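How to bring a two-arm sorting cell into a small packing shop

Medeiros packs and repacks sporting goods for resellers out of one building in Plinville. In February we started moving the loose-ball sorting table from hand work to a two-arm cell. These are the steps we followed, written for supervisors at our Lester site and anyone else with a similar job to hand over.

Before you start

You need a written record of how the job is done now. Stand at the table for a full shift and write down every item that comes down the chute, including the things that shouldn't be there. Our list had 637 entries, and many were strays from other lines. The people who sort already know which strays turn up and when, so have them read the list before it goes to the programmer.

Step 1. Settle the jobs first

Tell the sorters what they will be doing once the cell runs, and put it in writing. At Plinville there were 6 sorters across two shifts. Two became cell operators, and the others went to inspection and returns at the same pay grade. Do this before any equipment is ordered. We did it after, and spent weeks answering questions we should have answered at the start.

Step 2. Build the table in simulation

Set up the arms, the tabletop and the items in the simulator. Keep the first layouts small. A few balls and one stray part are enough to work out which arm should reach for what. 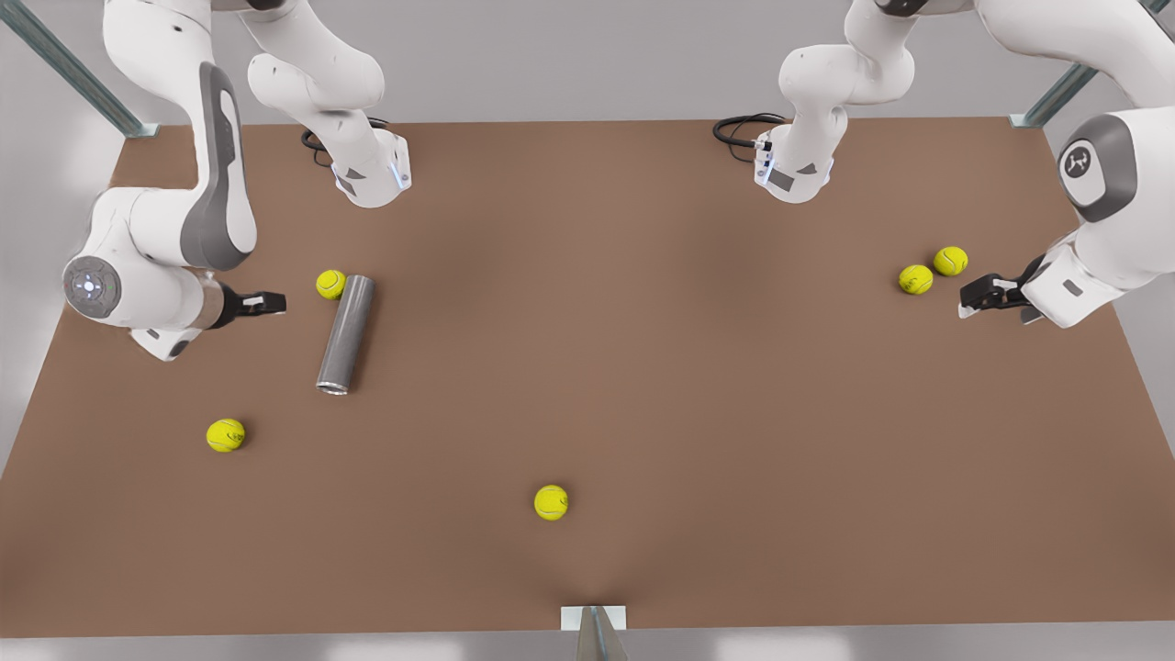

A simulated layout with five tennis balls and a metal cylinder between the two arms.

Place items unevenly, the way they land at work. Put some close together, because a pair that nearly touches is harder to pick than a single ball in the open. Save each layout under its own name in the Jandis folder so the operators can call it up again.

Step 3. Let the operators run it

Have the future operators run 200 layouts before the real cell is switched on. They should write down each pick they would have made differently. Our operators asked for strays to be cleared first, as they had always done by hand, and the pick order was changed to match.

Step 4. Plan the first shifts

Put 2 operators on the cell at first, one watching the arms and one on the output bins. Agree who may stop the cell. Our rule is that anyone on the floor may stop it, and only an operator may restart it.

What changes day to day

There is less reaching and more watching. Operators told us the watching is tiring in its own way – we now rotate them to inspection every hour. Breaks stay where they were. Pick counts from the cell are used for maintenance and are not part of anyone's review.

Keep the old hand-sorting bins. You will need them whenever the cell is down for service.

Last updated 23 Mar 2024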